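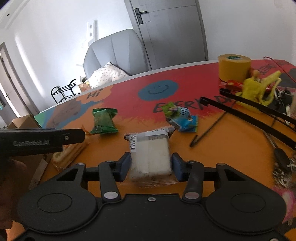
We have moved house four times in seven years, and I have finally gotten to the point where I can pack a kitchen without crying into the bubble wrap. The last move, from a tiny upstairs apartment in Enddale out to Tralley, was 700 miles with a very grumpy cat in the back seat, so I had plenty of time to think over what I'd done right and what I'd do differently!

Start with the things you only use at the holidays. If you're moving in spring like we did, the gravy boat and the big roasting pan can go in a box weeks ahead and you won't miss them until November. I wrap plates in dish towels and T-shirts (they have to be packed anyway) and stand them on edge like records. Glasses go upside down with a sock inside each one. Clean socks, please.

Don't fill big boxes with cans and jars. I know it's tempting, and I did it on our first move, and the bottom dropped out on the stairs. Small boxes only. For the last couple of weeks I stop buying groceries beyond milk, bread and fruit, and we eat down whatever is in the pantry, which makes for some very odd suppers but saves a lot of lifting.

Oils and vinegars are the real troublemakers. Unscrew the cap, lay a square of plastic wrap over the opening, screw the cap back on and then put the bottle in a zip bag. Spices can ride in a lidded soup pot with a towel stuffed in the top.

Pack one box last and open it first. Mine has the kettle, mugs, a sharp knife rolled in a towel, paper plates, dish soap, a sponge, trash bags, toilet paper and the phone chargers. Put in more snacks than you think you need, too. Ours lasted until around noon on moving day, and after that everyone got short with each other.

Write the room and a few words about the contents on two sides of every box as well as the top. "Kitchen, baking pans" is so much nicer to find at ten at night than "misc."

When you get there, line the shelves before a single plate goes in, even if you're tired. I skipped it once and never did go back and do it. And leave the oven manual, spare keys and any leftover shelf paper in a drawer for the next family. We found a note in ours with the trash pickup days and I still have it on the fridge.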